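Speaker notes – "Getting Lost on Purpose: Starting a Walking Group in a Small Town"
Lilden Library, December 2, 2018
Temitope Ugwu

Wait for people to find seats. Thank the library for the coffee, and say hello to the Tredgate folks, who drove over in the rain.

Start with the first walk. It was April, I had put up 14 posters, and 2 people came. One of them thought it was a bird walk! We went down to the old mill at Pidley anyway, got thoroughly turned around in the lanes, and talked the whole way home. I still tell new leaders that story before anything else.
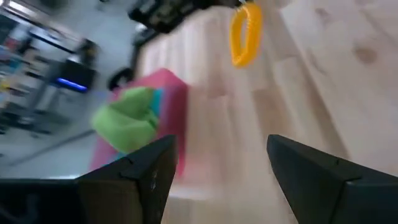

Planning comes next, and I know I go on about it, so keep this short. You want to settle on your route well before you lace up your boots, and the best place to do that is at home with the big paper map opened all the way out. A bare stretch of pale wooden tabletop like this one is my favorite kind of spot for it. Put the kettle on, trace the path with your finger, and mark every stile and every bench (people will ask about benches).

Pause for questions on maps. If someone asks about phone apps, say yes, I use one too, and move along.

Then pace. Walk at the speed of the slowest person and put your chattiest friend at the back. Tell the Essien Hill story here, the short version – leave out the goat unless they seem to be enjoying themselves.

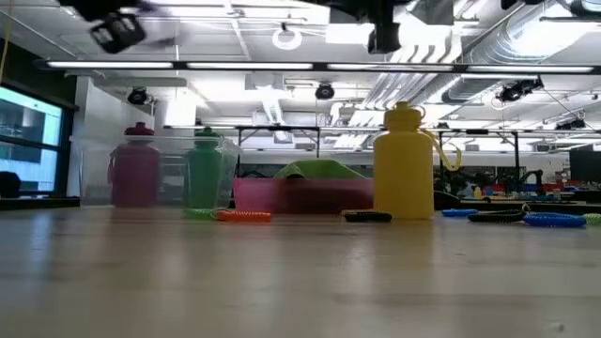

Looking after people on a longer walk mostly comes down to small, dull habits. Our summer route is 11 miles and folks forget to drink until they have a headache. Bottles in different colors help a lot, like the pink one and the green one on the table, so that everybody knows their own when the bags get opened at lunch.

Finish with the sign-up sheet. The next walk leaves from the Tredgate bus stop, and there is room for 19. Remind them about gloves.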